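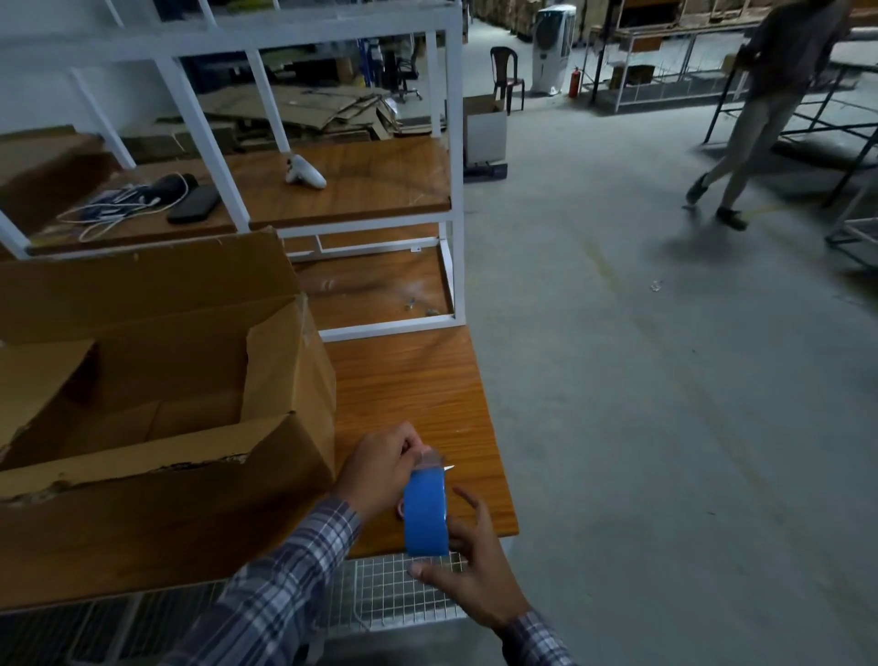 Reusing torn boxes for shipping

gristard_bench
We get a lot of cartons with ragged flaps at the packing bench. I'd like to reuse them, small ones too. Worth the tape?

saludo17
I reuse anything with square corners. A torn flap is fine if the seam gets two strips.

pirnico
Disagree. I sent 17 patched boxes out of Dellevbridge in September and 2 came back crushed. Flatten them and buy new.

saludo17
Crushed is the walls -- tape on the flap won't change that.

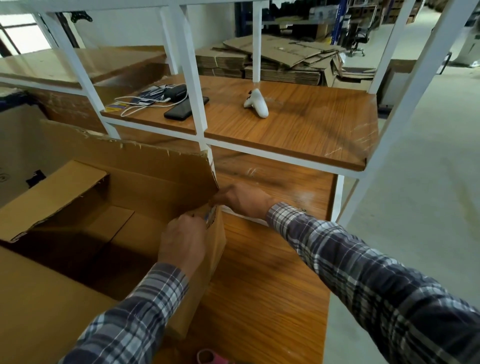 gristard_bench
Do old shipping labels have to come off first?

saludo17
Peel them or cover them completely. A scanner can pick up an old barcode and send the box to the wrong place.

pirnico
Agree on that part. Still buying new.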